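Garage gripper build: the questions I keep getting

I've been building a small two-finger gripper arm at home and my inbox has filled up with the same handful of questions, so I've put my replies in one place. If yours is missing, send it over!

What are you trying to get it to do?

Pick small things up and put them in a cardboard box, then fish them out again. I call the arm Plovix (my daughter's word, don't ask). Small squares are my favourite practice pieces, one grey and one green at the minute, and the green one likes to end up right by the box, where the flap gets in the way.

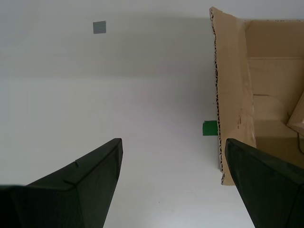
Murken, 7/9/26

Did you make the fingers yourself?

Yes, and I'm on version 4. The first ones were far too bendy and the second lot cracked at the notch. These are chunky, wedge-shaped things with squared tips, and I love them. Sandamali Uddin at the Erraji workshop let me use her bench for two evenings while mine was buried under bike parts, so thank you, Sandamali!

Why a cardboard box and not a proper bin?

It was free. Also, flaps are a brilliant nuisance. They stick out at daft angles, the tape catches the light, and an arm that copes with all that will cope with a nice tidy tray. I did try a plastic tub in October and got bored with it.

What's the hardest thing you've tried?

Stone on wood, easily. I put a little speckled stone on top of a pale block, down on the floor of the box, and the job is to lift the stone and leave the block alone. Come in too low and you're holding both (or neither).

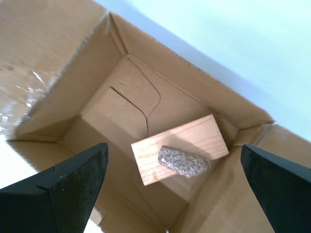

Ashwin Kulkarni, builder and chief sweeper-up

How many practice grabs do you do?

I'm aiming for 1,000 and I do them in batches of 100, with tea between.

Can I have the files?

Soon! The wrist mount still needs redrawing, and the Lisau motor bracket has a hole in the wrong place that I keep drilling out by hand.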